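31. Oktober 2020
Abgleich der Anschreibebücher, Fortsetzung
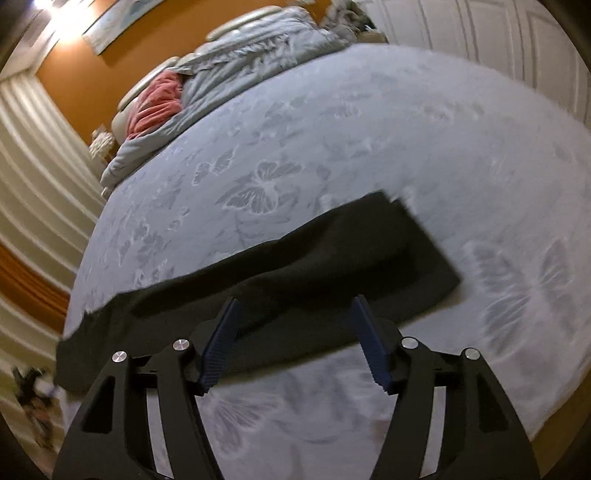 Die Bowling-Zahlen der ersten Mannschaft stimmen noch immer nicht. Im Papierbuch stehen für unseren Eröffnungsbowler 941 gültige Würfe aus 15 Spielen, Calel weist für dieselben Spiele 2 mehr aus. Runs und Wickets sind in beiden Quellen gleich, der Fehler muss also in der Wurfzählung liegen und kann nicht durch ein vergessenes oder doppelt eingegebenes Spiel entstanden sein. Am Vormittag die fraglichen Bögen herausgesucht, um sie abzufotografieren und an Lucyna zu schicken. Als Untergrund ist das schwarze Tuch vorgesehen, das auf der hellgrauen Tagesdecke liegt; auf der Decke selbst hebt sich der Rand der Bögen zu wenig ab. Die Bleistifteinträge aus dem September sind ohnehin schwach.

Vorgehen: Overs einzeln geprüft, beginnend beim letzten Spiel. Ein vollständiges Over hat 6 gültige Würfe, Wides und No-Balls werden wiederholt und zählen nicht mit. 941 ist nicht durch 6 teilbar, es muss also mindestens ein unvollständiges Over geben. Für sich genommen ist das unauffällig. Wenn das letzte Wicket mitten im Over fällt oder das Ziel erreicht wird, bleibt der Rest stehen. Im Buch sind diese Fälle mit einem senkrechten Strich hinter dem letzten Wurf markiert. In Calel fehlt ein solches Merkmal, dort ergibt sich das Ende nur aus dem Zeitstempel.

Erster Fund im Heimspiel gegen Briresel. Zweiter Durchgang, kurz nach der Trinkpause: Im Buch steht ein Wide, auf dem die Schlagleute gelaufen sind. In Calel wurde derselbe Wurf als Bye eingetragen. Für den Mannschaftsstand spielt das keine Rolle, Extras bleiben Extras. Für den Bowler schon. Ein Bye ist ein gültiger Wurf und wird ihm nicht belastet, ein Wide ist ungültig und wird belastet. Damit müsste auch seine Run-Zahl abweichen, und das tut sie nicht. Nachgesehen: Im Spielbericht wurden die Runs nachträglich von Hand korrigiert, die Wurfzahl blieb stehen. Wer das war, ist im Protokoll nicht vermerkt. Die Korrektur von Hand ist das eigentliche Ärgernis, sie verdeckt die Ursache. Beim nächsten Mal den Wurf ändern und die Summe in Ruhe lassen.

Der zweite Fund hat länger gedauert. Auswärts in Flemanthorpe, Platz mit starkem Gefälle zur Straße, Anschreibetisch auf der falschen Seite, Sicht auf den Schiedsrichter am fernen Ende schlecht. Dort ist ein No-Ball im Buch mit Kreis eingetragen, in Calel als normaler Wurf ohne Run. Der Run für den No-Ball taucht in Calel ein Over später auf, und zwar beim selben Bowler, weshalb seine Summe aufgeht. Vermutlich wurde das Signal erst verspätet quittiert. Ich erinnere mich, dass ich an diesem Nachmittag zweimal die Hand heben musste, bevor der Schiedsrichter herübersah. Ob es bei diesem Wurf war, weiß ich nicht mehr.

Mit beiden Korrekturen sinkt die Zahl in Calel auf den Wert im Buch. Das Buch bleibt damit maßgeblich. Economy und Strike Rate des Bowlers ändern sich erst in der zweiten Nachkommastelle, für die Rangfolge in der Liga hat das keine Folgen. Trotzdem eintragen, die Saisonstatistik wird sonst mit dem falschen Nenner fortgeschrieben.

Mittags mit Lucyna Sadowski telefoniert. Sie führt das Buch der zweiten Mannschaft und hat dort eine ähnliche Differenz, allerdings bei den Battern: Ein Not Out wurde als Retired Out geführt, dadurch ist der Schnitt zu niedrig. Nach ihrer Lesart der Regel ist Retired Hurt bei der Durchschnittsbildung wie Not Out zu behandeln, das sehe ich auch so. Uneinig sind wir beim Spiel um den Makowska-Pokal, das wegen Regen abgebrochen wurde. Sie will die Einzelleistungen werten, ich würde zuerst in der Pokalordnung nachlesen. Das Ergebnis entfällt, die Leistungen vielleicht nicht. Vertagt.

Am Nachmittag die Legende auf der Innenseite des Buches neu geschrieben. Wide mit Läufen jetzt als Kreuz mit Punkten in den Winkeln, No-Ball mit Kreis wie bisher, Bye als Dreieck mit der Spitze nach oben, Leg-Bye nach unten. Die alte Legende ließ beim Bye beide Richtungen zu.

Offen:
Korrekturen in Calel eintragen und mit Bemerkung versehen.
Wides der übrigen Bowler gegen das Buch prüfen, vor allem im Spiel gegen Briresel.
Pokalordnung besorgen.
Neue Bleistifte, härter als HB taugt nicht, der Strich ist bei Gegenlicht kaum lesbar.

Draußen seit dem frühen Nachmittag Regen. Die Abdeckung für den Wicket-Streifen liegt laut Platzwart schon, der Rollwagen ist noch am Pavillon.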